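Light wood desk top, keep it bare or put a mat on it?
Home Workshop & Hobby Rooms > Furniture and Surfaces

bandsaw_betty
Posted Tuesday, June 13, 2023

Hi all, long time reader, I post maybe twice a year. I'm finally doing up the spare room as a place to sew and cut patterns and I have gone round and round on the table. I want light wood because the room faces north and gets gloomy by three in the afternoon. My sister says I'll ruin it in a month and should get one of those white melamine tops and be done with it.

The one I'm looking at is the Vusora, the 43 inch one. Has anybody lived with theirs for a while? And if you did go with pale wood, did you leave it bare or cover it up? I use a rotary cutter, chalk, pins, and I drink a lot of tea.

quiltingdad
I have the Vusora in the bigger size. Love it, would buy it again, but the finish is thin. Mine had a ring on it the first week from a mug (my own fault, I knew better). Get a coaster and get a cutting mat. You're going to need the mat anyway with a rotary cutter.

pine_and_dandy
Bare! Always bare! Why would you pay for wood and then put a sheet of green plastic over it? I've had the same pale top for 9 years and yes it has marks, it's a table. I oil it every September and the little scratches pretty much go away. The big ones don't, and I've stopped seeing them.

quiltingdad
Oiling only works if it's an oiled top though. If it's lacquered the oil just sits there and gets sticky. OP, find out which one you have before you go rubbing anything into it.

bandsaw_betty
Good point, I have no idea. The store page says "protected surface" which could be anything. I emailed them. How do you all feel about the grain, by the way? My sister's other argument is that a busy pattern will drive me nuts when I'm looking for a dropped pin.

lowtidecrafts
Ooh I have opinions on this one. I went through the same thing last year and ended up with a pale top with loads of pattern in it, and I was worried about the pins too.
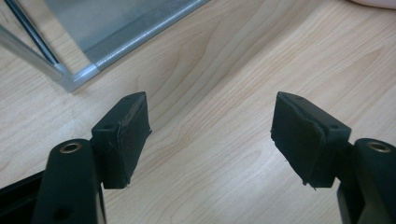

Grain like this is the reason I bought a wood top in the first place, so I'd be sad to see you talked into plain white. I'd had a white desk before and every speck of lint showed and it felt like working at a dentist's. Look at how the brown lines run on the diagonal and then bend into those curved cathedral shapes in the middle - that's what I mean by loads of pattern, and I still like looking at it when I should be working. Pins do get lost a bit, I won't lie to you. I keep a magnet wand in the drawer and sweep it over the table before I pack up. As for covering it, I only put a mat down when I'm cutting and then it goes behind the door.

pine_and_dandy
See, THAT is a table. Don't you dare cover it.

gray_heron
I'm going to be the grump here. Cathedral grain is pretty but it does bother my eyes when I'm tracing. I do paper patterns with a fine pencil and the lines underneath show right through tissue. I ended up going with a straighter grain, and if I was doing it over I'd get something plain. Pretty table, just not for what I do.

lowtidecrafts
That's fair, I hardly ever trace. I use heavy card for my patterns so nothing shows through. For tissue I can see it being a pain.

bandsaw_betty
Hmm, I do trace. Mostly Skikitz patterns, the tissue is thin as anything. Could I just put a sheet of white paper under it?

gray_heron
You can. I did that for a while with a roll of Magbanua craft paper and it worked fine, but it slides around unless you tape it, and then you've got tape on your nice table. Painter's tape comes off clean if you don't leave it all weekend.

quiltingdad
Or turn the cutting mat over! Mine is plain gray on the back. Trace on that, flip it, cut. One thing to store.

shelfish
Jumping in about light, the OP said the room is gloomy. Pale wood does help, but watch where you put the lamp. I had mine straight above a satiny top and got a shiny patch right where I wanted to look. Moved it off to the left and that fixed it. I use a Bandico clamp lamp, it was 21 dollars and the arm droops a little but I'm used to it.

pine_and_dandy
Another vote for oil over lacquer then, less shine.

quiltingdad
You and your oil.

bandsaw_betty
OK, the store wrote back and it's a matte lacquer, so no oiling (sorry, pine). I'm ordering it this week, plus 2 coasters and a mat with a plain back. My sister can have the melamine. Does anyone know if the Vusora legs will go on carpet or do I need to put a board under it? The room has that thick old shag and I'm not ripping it out before winter.

gray_heron
Put a board under. Mine wobbled on carpet until I did.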